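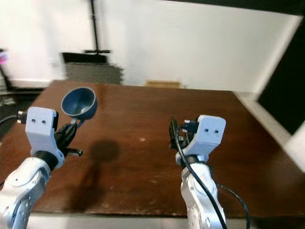
3/9/26, bench 2, finish trials

Shellac/wax topcoat on the Gollard tables, continued from the November sheets. Kobe wants a decision on the refinishing schedule before the next batch of tops comes in, so these are the numbers and what I think they mean.

**Stock.** Offcuts from the Gollard job, planed, sanded to 180, then 220. Reet cut the panels from one board so the grain is comparable. Panel D has a small knot near one end; readings kept clear of it.

**Coats**

- A: dewaxed shellac, 2 lb cut, three coats, no wax
- B: same as A, Dafis paste wax, one application
- C: same as A, Dafis paste wax, two applications a day apart
- D: Nirell wiping varnish, three coats
- E: Nirell over a single sealer coat of shellac

Shop at 56% RH when coating started. Did not log it again until the afternoon, so treat the recoat times on A to C as loose. D was still tacky at the edges when E was ready to scuff. I put this down to film thickness at the arris, where I had gone back over a run.

**Abrasion.** 200 strokes per panel, gray pad, same weight on the block as in November. Gloss read before and after at three points, averaged.

A dropped the most and the loss was uneven, with the high spots on the earlywood going first. B and C are hard to separate by meter. By eye, C is cloudier in raking light and shows every fingerprint. D lost gloss evenly, which makes it the easiest to rub out. E was close to D but with more warmth in the color. So-yul preferred E without being told which was which; Tegwen preferred C and would not be moved.

**Heat.** Mug of water just off the boil, 30 minutes, no coaster. A, B and C all ringed. The ring on A faded partly overnight in the last round, so these need to be looked at again tomorrow before anything is written down as permanent. D and E: nothing on E, faint mark on D that wiped off with a dry cloth.

**Alcohol.** Skipped on A to C, result known. One drop each on D and E under a watch glass. No softening on either. Panel E shows a slight edge to the spot if tilted toward the window. May be residue.

**Repair.** This is where shellac earns its place. Padded a fresh coat over half of the abraded area on A and could not find the join afterward. Same on D left a visible lap line and will need the whole face done. For a top that gets dragged back here every couple of years, that matters more than the gloss figures. For the Ulla order, where the tables go out and stay out, it does not.

Myfanwy asked whether the sealer coat on E could be sprayed to save time. Probably, but the gun is set up for lacquer and I don't want to strip it down for one panel. Padding it on took very little time.

**Provisional:** E for Ulla. Gollard open between A and E, depending on who does the upkeep. Kobe to ask them.

**To do**

- reread rings on A, B, C
- clean panel E with naphtha, check the spot again
- second knot-free panel for D, edges brushed thin this time
- RH logged at every coat
- label the backs in pencil; the marker bled through the sealer on B
- order more gray pads, last sleeve is open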